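Home | Local | Business | Living | Opinion | Contact

Prillitis says its cloth can replace the paper towel. Drallside shoppers may want to wait

Last updated: 09/09/2019
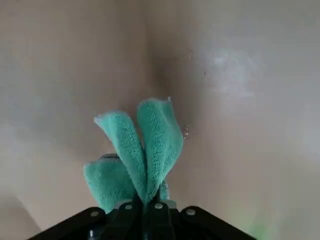
DRALLSIDE - A household goods firm wants people in this town to stop buying paper towels and start wiping their counters with a microfiber cloth. The firm, Prillitis, has been handing out samples near the market all week, along with a leaflet that promises a kitchen "free of paper for good."

That is a big promise for a square of fabric.

The cloth is called the Dunum and comes in packs of five. According to the leaflet it needs no spray and no soap, only tap water, and it will clean glass, steel, tile and painted wood equally well. It also says a household that makes the switch will save $89 a year. The leaflet does not say how large that household is, how many rolls of paper towels it was getting through before, or whether anyone counted the cost of running the washing machine.

Asked where the savings figure came from, the company said it was based on "typical use." Asked what typical use meant, it said the details would be posted on its website. They had not been posted when this item was written.

Olga Yáñez cleans offices and vacation rentals in Drallside and has used microfiber for years. She took two of the free samples home and has been using them on her own kitchen.

"It's a cloth," she said. "It's fine. It picks up dust and it gets toothpaste off a mirror. So does the one I already had."

She was less sure about the claim that the Dunum needs no soap. Water and a good wipe will take care of crumbs and fingerprints, she said, but she would not try it on a greasy stove, and she would not use the same cloth on the counter after it had been anywhere near raw chicken. The leaflet has a drawing of a chicken on it, next to the word "anywhere."

Then there is the wash. Microfiber is usually made of polyester, often mixed with nylon, and the looped kind holds on to lint as firmly as it holds on to dirt. Put it in with bath towels and it comes out wearing them. Fabric softener coats the fibers and leaves the cloth pushing water around the counter when it ought to be soaking it up. A hot dryer can do damage too. All of this is well known to people who clean for a living, and the Prillitis leaflet gives it one line, in small print, on the back.

Nor does the leaflet mention what comes off in the washing machine. Synthetic cloth sheds tiny fibers, and some of them go down the drain with the water. Paper towels have their own problems, and there is a fair case for using fewer of them, but "plastic free," which was printed on a sign at the sample table, is a strange way to describe polyester. The sign was taken down after a shopper complained. Prillitis said it had been meant to refer to the packaging.

The company says each cloth will last through four years of regular use. The Dunum went on sale last December, so there are no customers yet who could say whether that is right. There is a guarantee, but to use it a buyer has to mail back the worn cloth and the original receipt, and pay the postage.

Kong, the discount store on the east side of town, has agreed to carry the packs on a trial basis. They will be shelved with the other cleaning cloths, several of which are cheaper and look much the same. A manager there said the store had not tested the product and was making no claims for it - he was happy to leave that to the people who make it.

Yáñez said anyone who is curious could skip the purchase and try an old cotton T-shirt first, cut into squares. She keeps a bag of them under the sink for floors and for anything she would rather throw out afterward.

She still has the two samples and plans to keep using them until they wear out. She has written the date on the tag of each one in laundry marker.

Prillitis will be giving out more cloths near the market through the end of the month.

Related items

Kong to extend evening hours at east side store
Are refill bottles really cheaper? We did the math
Drallside market stalls to move during street repairs
Letters: What I use on my windows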